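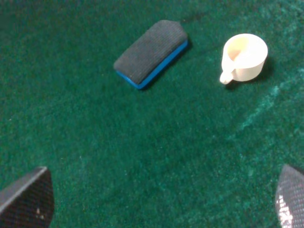 Bristness Makerspace
Equipment Planning Meeting: Minutes
January, main room, 6:30 p.m.

Present: the robotics group, the finance lead, the workshop lead, two members from the electronics bench. Apologies received from the Saturday-class tutors, who sent written comments (see item 4).

1. Minutes of the last meeting

Approved with one correction. The spare power supply was listed as bought. It was only quoted. The quote has lapsed and the item goes back on the wish list.

2. Report from the manipulation table

The robotics group gave its report first, and it was a happy one. The felt-covered table has been in use most evenings since the fall, and the group says it is the best thing we have set up in years. Members who had never touched a robot are now booking the arm for themselves and staying until lock-up. One member called it "the most fun I have had with a whiteboard eraser," and asked that this go in the minutes.

The test objects are still household bits and toys. The group wants to keep it that way. They are cheap, everyone knows how they ought to be picked up, and a small cup with a handle gives a gripper plenty to think about. Round things and long curved things are next on the practice list, followed by bags, which everybody is looking forward to.

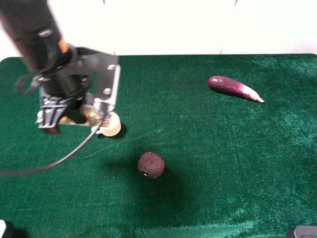
Photo: Bristness Makerspace robotics group

The finance lead asked how much of the current setup would carry over if we bought new fingers. The answer was nearly all of it: the arm, the table, the felt and the software stay as they are. Only the fingers and possibly the mounting hardware would change. This was very good news and the discussion moved along quickly from there.

Cable routing came up again. The workshop lead would like the cable tied back along the arm before any new parts go on. Agreed. There are clips in the electronics drawers, so there is no cost to this.

3. Gripper fingers: options

Two suppliers were compared.

Cusetti offers a set of soft-tipped fingers at $300. Lead time is three weeks. Two members have handled a set and were delighted with them, especially on thin plastic. The tips are replaceable and come off with a hex key.

Meireles offers a rigid set with a built-in force sensor at $512. The sensor would be wonderful to have. The group spoke warmly about what could be done with real force readings, and there was a long and lively side discussion about eggs. The drawback is that the sensor needs its own interface board, which was not in the quote, and no one present could say what the board would cost.

Everyone agreed that the sensor is where we want to end up. The question was whether to get there in one step or two. The electronics bench offered to look into building an interface board in house and thinks it would make a great project for the spring.

Decision: buy the Cusetti set now. Return to the Meireles set when the electronics bench has reported. Carried, all in favor.

4. Bags and small parts

The Saturday-class tutors wrote in strong support of bag handling. Their students love it. A clear zip bag full of coins is a much harder job than it looks: the plastic folds, it throws glare back at the wrist camera, and the weight sinks to the bottom. The tutors would like a proper set of filled bags in different weights, so that two people can run the same test and compare results. 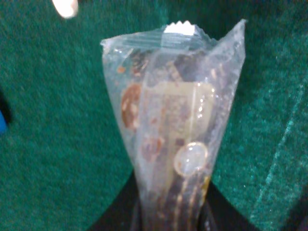
The finance lead was glad to hear this could be done for almost nothing. Zip bags are already in the kitchen supplies budget. For filling, members suggested washers, dried beans, foreign change from old trips and the odd bit of card. The workshop lead has a jar of mixed washers and is happy to part with it.

A scale would be needed to make up the weights. The electronics bench has one that reads to the gram and will lend it out.

There was also a request for a lamp with a diffuser to cut down on reflections. Price unknown. The tutors are asked to find two or three options and send links before the next meeting.

Decision: make up a first set of 3 bags, light, medium and heavy, labeled with their weights. No purchase needed.

5. Software license

The Flurnum planning software is on the free tier and has served us well. The paid tier adds shared logs, so that a run recorded one evening could be opened by anyone the next. Several members were very keen. The robotics group asked for time to try the trial version first and will write up what they find. Deferred.

6. Table time

Demand is up, which pleased everyone. The paper sign-up sheet is full by the first week of the month and people are writing in the margins. A shared online calendar was proposed and accepted. Slots will be 2 hours. Beginners get first pick of the early evening slots, as before.

7. Actions

Finance lead: place the Cusetti order and forward the delivery notice to the robotics group.
Robotics group: clip back the cable before the new fingers are fitted; run the Flurnum trial.
Electronics bench: report on the interface board; lend the scale.
Workshop lead: bring in the washers.
Saturday-class tutors: lamp options, with prices.

8. Any other business

A member asked whether the old fingers could be kept once the new set arrives. Yes, in the labeled bin under the bench, with their screws in a bag taped to them.

Next meeting in February, same room, 6:30 p.m. Meeting closed at 8:05 p.m.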